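Household Textiles, Session 4: Sorting before washing

Right, these are my notes from May, tidied up a bit because a few of you couldn't read my handwriting on the board (fair enough). Bring them along next time and scribble on them.

We started with the sort. I grew up with the whites and coloureds rule and nothing else, and I washed that way for years. It works up to a point, but I'd now put the sort by fibre first and colour second. A cotton towel and a thin viscose blouse can be exactly the same shade of cream and they still don't belong in the same drum – the towel is heavy when it's soaked and it drags everything else about.

So, my order: fibre, then weight, then colour, then how dirty it is. If you've only got enough for one load, wash to suit the fussiest thing in it.

Knits and wovens. A knit is made of loops, so it gives when you pull it. A woven cloth is threads crossing over and under, and it mostly only stretches on the bias. Knits tend to bag at the elbows and like to be dried flat. Wovens crease sharply and like a hanger. Most T-shirts are knits, most formal shirts are wovens, and do please check the label before you trust me on any of it.

Dark dyes. Hryhorii Skoryk brought in the black jumper he'd washed at 50 with his pale things, and we passed the greyish pillowcase round the room. Loose dye comes out most in the first few washes, so give anything new and dark a run by itself. The test I showed you: damp a white cloth, press it on an inside seam for a minute, look at the cloth. If there's colour on it, keep that garment apart for now.

I also mentioned the Plindano mill books, which I love. The laundry ledger has 3931 entries and the clerk, a man called Fedoruk, grumbles in the margins about blue running into everything! There's a copy in the Mumberg reading room if you fancy it.
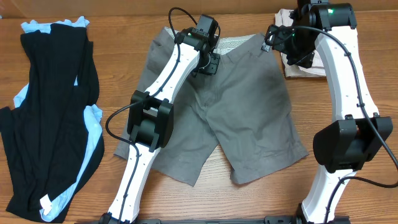 Fig. 6. Soft black knit and a light blue garment, unsorted.

Dark and pale left in a heap like that is fine while everything's dry. Damp is where the trouble starts, so don't leave a mixed pile sitting after it's been rained on.

For next time: pick six things from your own wardrobe, write down the fibre from each label, and say which ones you'd wash together. Allow around 50 minutes. We're in the Bendevano room again, and bring an old white hanky for the dye test.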